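Household linen sorting

Household linen sorting is the practice of separating clothing, bedding and other textiles by fabric, color and weight before washing or storage. It is carried out in most homes by hand, usually on a bed, table or floor, and is distinct from commercial sorting, which takes place in laundries.

Knitted fabrics are made of interlocking loops and stretch under their own weight. For this reason they are generally folded and laid flat. Woven fabrics, among them gingham, hold a crease and may be folded or hung. Gingham is a plain-weave cloth with a check formed by dyed and undyed yarns, most often in white and one other color.
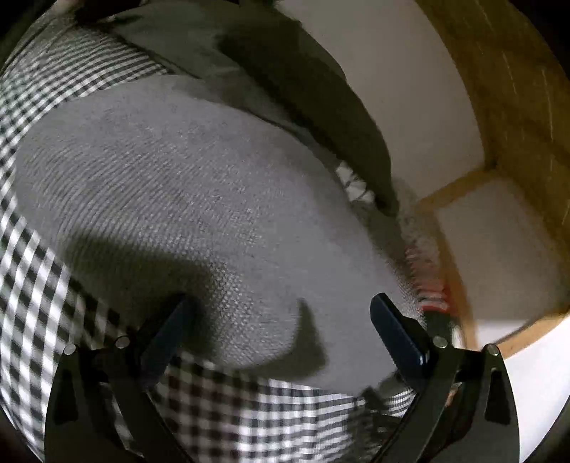
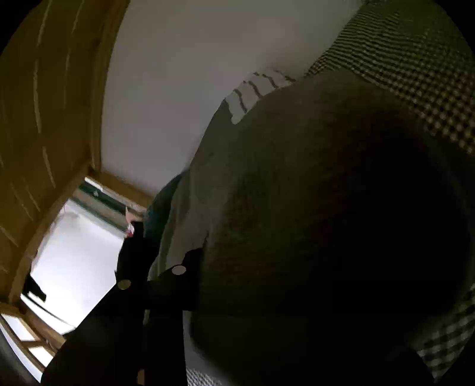

Methods of sorting differ by region. In the Garell district, textiles were traditionally divided by weight, with heavy knits placed at the bottom of the chest. A household manual issued in Storgate listed 26 classes of linen and advised that woolens be aired each January. Later manuals reduced the number of classes and gave more attention to color.

Storage space also affects the method used. The Closow chest, a low cabinet with a hinged lid, is 90 centimeters wide and holds folded items in two layers. Open shelving allows stacks to be reached from the front but exposes the cloth to dust and light.

See also: Clothes folding; Gingham; Knitted fabric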